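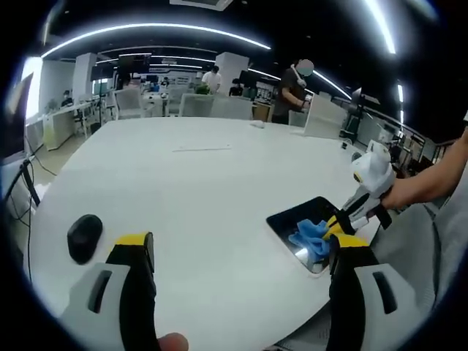
How long does it take to get used to working from home? For me it took nearly 200 days, and most of those were spent figuring out lunch.

Notes from the Spare Room > Work Life > Getting Settled

I left the office at Le Goff in December, with a cardboard box and a plant that has since died. The first month was lovely. I slept in, I answered email in slippers, I ate toast at eleven and again at two. By the second month I was eating toast standing up over the sink and couldn't have told you what day it was.

So I started copying my friend Ginette Nguyen, who has worked at home for ages and is very strict about it. She takes 30 minutes for lunch, outdoors if she can, and she leaves her phone in the kitchen (I lasted two days with the phone thing). The outdoors part stuck, though! I walk to the bakery on Sokness and back, and if it's raining I go anyway and complain to the dog.

The other thing was quitting time. At the office you knew it was over when the lights went off down the hall. At home there are no lights down the hall — there's barely a hall — so now I put on the radio at five thirty and start chopping onions. Onions mean work is done. My husband has learned not to ask me about invoices once there's a knife out.

I still miss the gossip. Next week I'm having lunch with the old crowd and I plan to hear all of it.

Recent posts
Soup for people who hate soup
Why I gave up on my paper planner
The dog's opinion of the mailman
Cleaning out the hall closet, part 2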